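Keeping the tack room and the boot room in order: tips from our riding yard

We keep horses for guests near Priltstead, and people often ask how we keep the tack in good condition with so many hands on it. I wrote these tips first for our summer helpers, and later some guests wanted a copy for home. You do not need a big stable to use them. One saddle and one cupboard is enough.

Cleaning the bridles

Take the bridle fully apart once a month. On other days it is enough to wipe it with a damp sponge and then with a dry cloth. Wring the sponge very well. If there is foam on the leather, you have too much water or too much soap.

The bit should be rinsed directly after riding, when the saliva has not yet dried on it. If it has dried, put the bit in a bowl of lukewarm water for 10 minutes and brush it with an old toothbrush. Please do not put saddle soap on the mouthpiece. The horse must taste it the next day.

Before you take the bridle apart, write down which hole each buckle was in. I put this on a small card that hangs on the same hook. My first summer I did not do it, and I spent a whole evening with one bridle for Machala, who has a long head and small ears.

Drying wet leather

Wet leather dries slowly and should be left to do so. Hang it in a room with some air, away from the stove and away from sun. When it is nearly dry but still a little cool to the hand, put on a thin layer of balsam with the fingers. In this moment the leather takes it best. When you wait until it is hard, you will need three times more balsam and it is never the same.

Saddles should not stand on the floor, also not for five minutes. If you have no rack, a thick round post with an old towel over it does the job. Lay the stirrups up, so that the leathers do not pull a mark into the flap.

Small tools and everything with a cable

Clippers, the heat lamp and the charger for the electric fence have their own shelf, because oil from the leather work should not come on them. Wind the cables in wide loops and do not pull them tight where they enter the plug. Brush the hair out of the clipper blades before you oil them, then let the clippers run for a few seconds and wipe off what comes out.

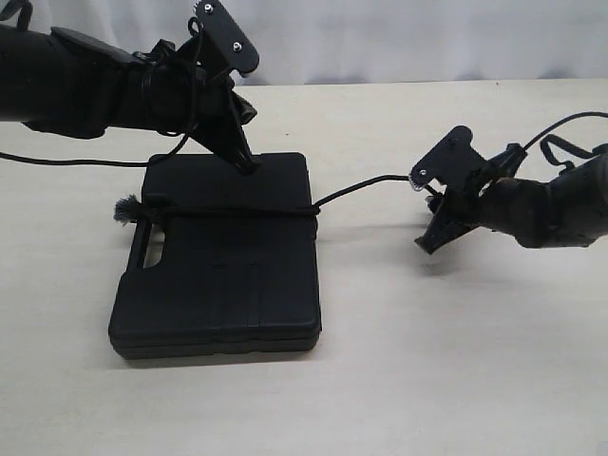

Saddle pads and girths

Most saddle pads can go in the machine, but first the hair must come off. Use a rubber curry comb on the dry pad, outside, with the wind at your back. Then wash at 40 degrees with little washing powder and no softener. Softener makes the pad slippery and some horses get itchy from it. We run a second rinse always.

Do not wash them at 90, even if they look terrible. The filling goes into lumps and the binding shrinks, so the pad will never lie flat again. For the green stains I make a paste from washing soda and water, leave it for one hour and brush it out.

Girths with buckles go in an old pillowcase, closed with a knot. It saves the drum, and also your ears.
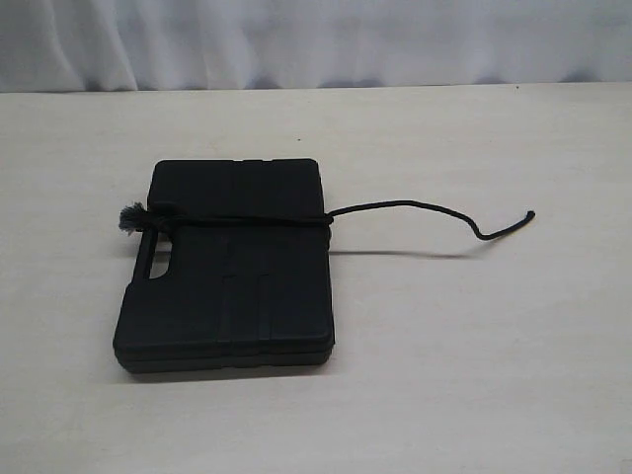
Igor Holub wrote to us that he ties the pillowcase with a shoelace instead, as his knots always opened in the spin. He also adds a cup of white vinegar in the last rinse, and the smell of horse is gone when the girth is dry. I have tried it now and the vinegar works well. The shoelace I leave to him.

Boots

Take out the insoles every evening, also when the boots feel dry. Fill the foot part with newspaper and change the paper before you go to bed. In the morning the boots are dry inside without any heating. Rubber boots can hang upside down on two sticks in the wall, which every person with a drill can make in half an hour.

Sand is worse for boots than mud. It sits in the zip and eats it. Brush the zip with a dry brush while it is closed, open it, brush again, and then draw a candle stub along the teeth.
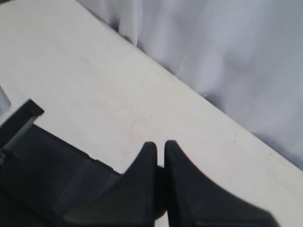 For the leather boots we use the same balsam as for the bridles, only less of it. On the inside of the leg, where the boot touches the saddle, I put nothing at all. Otherwise you slide, and the light saddle flap becomes brown.

Rugs in winter storage, and the other way around

In spring the heavy rugs go away and in December everybody looks for them. Wash them before storing, not after. Moths and mice like a dirty rug much more. When a rug is completely dry, check the straps, mend what is torn, and fold it with the lining inside. We write the name of the horse and the size on a piece of tape on the outside. The rug of Ginen has been in use for many winters, and it has more of my stitches in it than of the factory.

For mending use waxed thread and a thick needle with a thimble. Make the stitches not too near to each other, otherwise the cloth tears along the holes like a stamp. Two rows are better than one tight one. 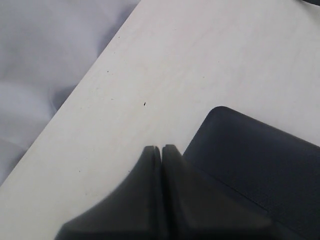
Ludmila Dvořáček asks if the waterproof spray should go on before the mending or after it. After, please. The needle makes holes and the spray should reach them too. Let it dry overnight before you fold the rug, and keep the door open when you spray.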